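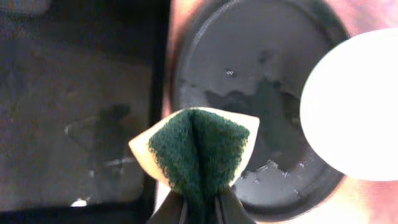
Esponja de dos capas: espuma amarilla y fibra verde.

Quien hace jabón en casa acaba guardando los restos en un plato, y los restos se multiplican. Yo los tuve años en una lata de galletas, convencida de que algún día les daría uso, hasta que mi amiga Irja Honkanen me enseñó a refundirlos en una tarde. Desde entonces no tiro ni una viruta, y de paso he aprendido unas cuantas cosas sobre cómo conservar las pastillas buenas para que duren más.

Empecemos por los restos. Se rallan con el rallador grueso, cuanto más secos mejor, y se pesan. Por cada 100 gramos de ralladura pongo 30 de agua, o de infusión de manzanilla bien colada si la tengo hecha. Todo va a un cuenco al baño maría, a fuego muy bajo, y se tapa. No hay que batir, que se llena de espuma y luego salen pastillas con agujeros – basta con darle una vuelta despacito de vez en cuando.

Cuando la pasta parezca un puré espeso, se aparta y se deja templar un poco antes de añadir el aceite esencial. A mí me gusta la lavanda con una gotita de romero, pero si los restos ya olían a algo yo no le pondría nada, que las mezclas a veces salen muy raras (la de canela con eucalipto todavía la recuerdan en casa).

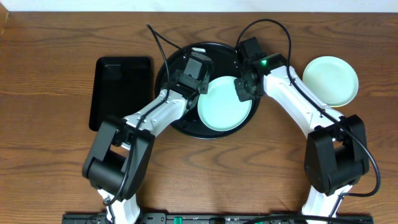
Después se pasa al molde a cucharadas, apretando bien en las esquinas y dando unos golpecitos contra la encimera para que salga el aire. Al día siguiente suele poder desmoldarse, y si se resiste, media hora de congelador y listo. Luego toca secar en un sitio ventilado y sin sol un par de semanas, dándoles la vuelta de cuando en cuando.

En cuanto al uso diario, una jabonera con rejilla vale su peso en oro. El jabón artesano lleva mucha glicerina y, si se queda en un charquito, se deshace enseguida. También ayuda tener dos pastillas empezadas e ir alternándolas.

Y para los cacharros, agua bien caliente y paciencia. Antes de fregar, retiro con papel todo lo que pueda del cuenco y de la cuchara, y lo que queda se va solo a remojo. El rallador lo dejo para el final, con un cepillo de dientes viejo.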